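Fauteuil cabriolet Hidix : mon avis après un hiver entier

J'ai longtemps hésité avant de remplacer ma vieille bergère, et puis en novembre, le dos a décidé pour moi ! J'ai pris le Hidix en gris, commandé chez Wonside, livré en 4 jours dans un carton énorme (prévoyez de la place dans l'entrée). Le montage se limite aux pieds, un petit quart d'heure en buvant son café.

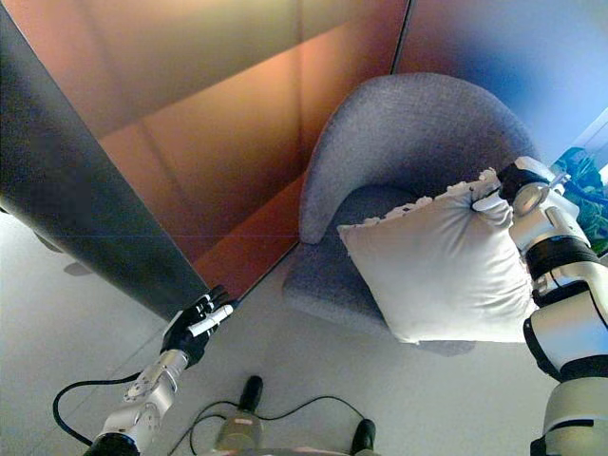 Côté confort, je suis conquise. Je lis beaucoup le soir, parfois jusqu'à minuit passé, et le dossier enveloppant soutient bien les reins, surtout avec un coussin calé derrière. L'assise est ferme les premières semaines, il faut le savoir, puis elle s'assouplit gentiment. Ma sœur, qui a le modèle Zou, trouve le sien plus moelleux, mais elle s'en extrait avec peine...

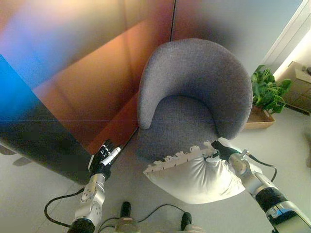 Pour l'entretien, un coup d'aspirateur avec la petite brosse et c'est réglé. J'ai renversé du thé dessus en janvier : un chiffon humide, un peu de savon de Marseille, plus rien le lendemain. Seul vrai reproche, la largeur. Avec 76 cm, il ne passait pas dans mon couloir, et il a fallu dévisser les pieds et s'y mettre à 3 pour le tourner. J'avais aussi regardé le Hatstead, presque deux fois plus cher, et je ne regrette pas mon choix.

Ma note : 4 étoiles, et je pense reprendre le même pour la chambre d'amis.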